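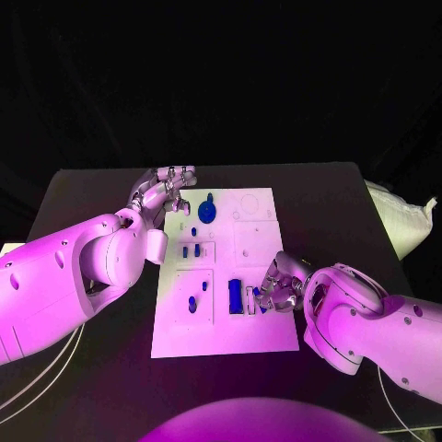
White task board on the dark table, blue knob near the top edge.

Home Checklists Benches Boards Archive Contact

Bench check, task board 533
Privmont workshop, Mar 31, 2026

Board lies flat: OK. I pressed each corner in turn and got no rocking. The Tonness leaflet says it "cannot move in use". I would like to see that tested by someone who doesn't sell it.

Board fixed to table: NOT MET. It sits on the top by its own weight as far as I can tell. The form only asks if it is "in position", so on paper it passes. I have failed it anyway.

Corners and edges: OK, with a doubt. Nothing caught on a cloth. One long edge feels sharper than the others and should be looked at again in June.

Round blue knob: OK. No wobble in the post. I don't trust the pass mark much, as the form gives no force to pull with and I made up my own.

Loose blue parts: NOT MET. A small piece was lying loose on the board. Small parts left on the table end up on the floor, and we have had this comment on the sheet before.

Slots and holes: PARTLY. Dust comes out of the shallow slots with a brush, less easily from the small holes. 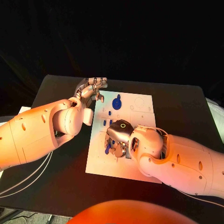
The outlines on the surface are supposed to show where things go. Maybe they do if you already know. I'd want a parts list kept with the board before calling this line done.

Lighting: NOT MET. Strong pink light is no use for checking blue parts on a white board. Repeat under plain white light.

Table top: OK, wiped down. A black top hides spills, so "looks clean" counts for little.

Result: do not sign off. Recheck after 2 open items are closed, the fixing and the loose parts. Lighting goes on the room sheet.

Comments

benchrat86: We put rubber feet under ours at Sirnitberg. Still creeps a bit.

Reply: Then I wouldn't call that fixed either.

tealcup: Is the knob test in the Hájek version of the form? Ours skips it.

Reply: It's in there, one line, no figures.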